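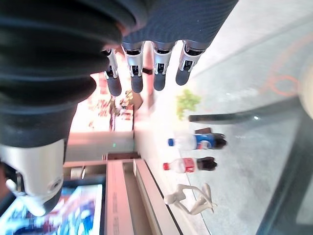

Grirkby, Tuesday

LOUNGE TABLE AND REFRESHMENTS: INSPECTION CHECKLIST
Form 2363
Checked by: Geetha Kandasamy

1. Bottled drinks
Caps on: yes.
Labels legible: yes, Pepsi and Coca-Cola.
Comment: Bottles are to stand upright and clear of the table edge. Check date codes before service and enter them on the stock sheet.

2. Fruit
Type: green grapes, on the stem.
Comment: Slight orange-brown color on the skin is acceptable. Remove split or soft fruit. Rinse the bunch whole and drain it before plating. 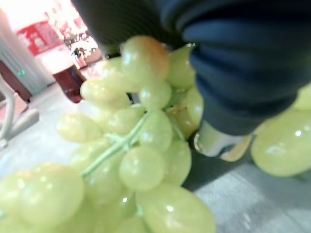 3. Plate
Type: round, cream, shallow lip.
Comment: The lip is low and gives little hold on a full bunch. Carry level. Stems should lie inside the rim. Inspect the rim for chips by touch, then wipe dry. Replacement plates are ordered from Godoy.

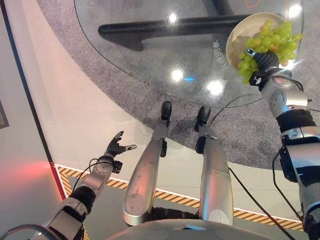
Item 3. Plate and grapes at the glass table.

4. Glass tabletop
Comment: Clear glass is hard to see against the gray carpet. Check the full edge for chips and the contact points on the black base for movement. Do not scrape the printed characters when cleaning. Load limit on the Ruvoso data sheet is 62 lb; keep a copy with this form.

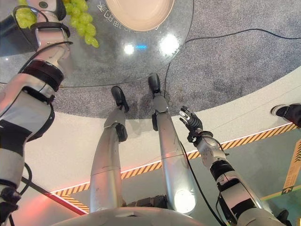

5. Floor and cables
Carpet edge flat: to be confirmed at closing.
Cable: black, crosses the carpet from the table edge.
Comment: Trip hazard. Reroute or fit a cable cover. Mark the step at the white raised platform. Recheck at 5 p.m. and initial.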